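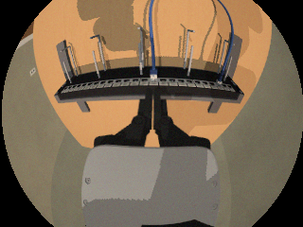 패치 패널 포트에 연결된 파란색 네트워크 케이블

Tereck, Kullus 사업장 수평 배선 교체 및 회선 대장 정비

Tereck는 Kullus 사업장 본관의 노후 수평 배선을 교체하고 층별 통신실의 패치 패널을 재배열하는 작업에 착수한다고 밝혔다. 대상은 사무 구역과 시험동 연결 통로의 업무용 회선 400개이며, 전화 전용 회선과 출입 통제 회선은 이번 범위에서 제외된다. 시공은 Catterall이 맡는다.

이번 작업은 무선 접속 장치 교체 계획에 앞서 진행되는 선행 공정이다. 새 접속 장치는 기존 장치보다 상향 링크 대역폭과 급전 용량을 더 많이 요구한다. 기존 배선 가운데 상당 구간은 건물 준공 당시 포설된 것으로, 다발 중심부 케이블의 온도 상승을 고려한 급전 여유가 설계에 반영되어 있지 않다. 사전 측정에서는 일부 구간의 반사 손실이 사내 기준을 벗어났고, 원인은 대부분 종단부의 꼬임 풀림 길이 초과로 분류됐다.

교체 구간에는 차폐형 케이블이 사용된다. 차폐층은 통신실 쪽에서 랙 접지 모선에 접속하며, 단말 쪽 아웃렛은 금속 배관과 절연된 상태로 설치한다. 천장 내부 트레이는 그대로 사용하되 전력 배선과의 이격이 부족한 동쪽 복도 구간에는 격벽을 추가한다. 케이블 다발은 면 파스너로 느슨하게 묶고, 나일론 타이는 트레이 수직 구간을 포함해 전 구간에서 사용하지 않는다.

전환은 주말에 층 단위로 이루어진다. 첫 전환일은 9월 4일 일요일이며 대상은 본관 저층부다. 회선별 통신 중단 시간은 최대 20분으로 예정되어 있다. 중단 시간에는 해당 층의 유선 단말과 네트워크 프린터를 사용할 수 없다. 회의실 예약 단말은 자동으로 재접속되므로 별도 조작이 필요하지 않다. 고정 주소를 수동으로 설정한 계측 장비는 전환 전에 운영팀에 장비 목록을 제출해야 한다. 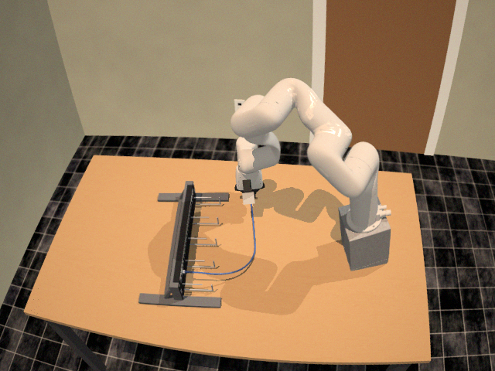

Tereck 정보인프라본부 | 네트워크운영팀

네트워크운영팀은 물리 배선 교체와 함께 회선 대장을 Truvier로 이관한다. 지금까지 회선 정보는 층별 스프레드시트로 관리되어 왔으며, 통신실 도면과 포트 번호 체계가 서로 달랐다. 이관 이후에는 건물, 층, 통신실, 랙, 패널, 포트 순서의 단일 식별자를 사용한다. 동일한 식별자가 아웃렛 표찰과 케이블 양단 라벨에 인쇄된다.

기존 식별자는 검색용 별칭으로 남는다. 장애 접수 시 이전 번호를 입력해도 새 포트로 조회되지만, 신규 신청서와 변경 요청서에는 새 식별자만 기재할 수 있다. 표찰이 훼손되었거나 판독이 어려운 아웃렛은 사용 부서가 임의로 번호를 기입하지 말고 운영팀에 재발행을 요청해야 한다.

완료 검사는 400개 회선 전체를 대상으로 한다. 검사 항목은 결선도, 길이, 삽입 손실, 근단 누화, 반사 손실, 직류 저항 불평형이다. 한계치에 근접한 조건부 합격 판정은 불합격으로 처리하고 종단부터 다시 시공한다. 재종단 후에도 같은 결과가 나오면 해당 구간의 케이블을 새로 포설한다. 측정 원본 파일은 회선 식별자와 연결해 Truvier에 저장되며, 요약 보고서만으로는 검수를 인정하지 않는다.

Catterall은 전환 작업에 앞서 통신실별로 예비 종단을 마치고, 전환 당일에는 패치 코드 이동과 링크 확인만 수행한다. 링크가 올라오지 않는 회선은 기존 배선으로 되돌린 뒤 다음 전환 일정에 다시 편성한다. 이를 위해 철거 대상 케이블은 해당 층의 검수가 끝날 때까지 트레이에 남겨 둔다. 철거한 케이블은 피복과 도체를 분리하지 않은 상태로 폐자재 보관 구역에 반출한다.

패치 코드의 개인 반입과 임의 연장은 계속 금지된다. 책상 위치 변경으로 길이가 부족한 경우에는 층별 비품 창구에서 규격품을 수령할 수 있다. 부서별 1회 수령 수량은 20개로 제한하며, 초과 수량은 자리 배치도를 첨부해 신청한다.

층별 전환 순서와 통신실 출입 제한 시간은 사내 공지 게시판의 시설 항목에 게시된다. 일정 변경 요청은 해당 층 전환 전 마지막 영업일 정오까지 네트워크운영팀 접수함으로 제출하면 된다.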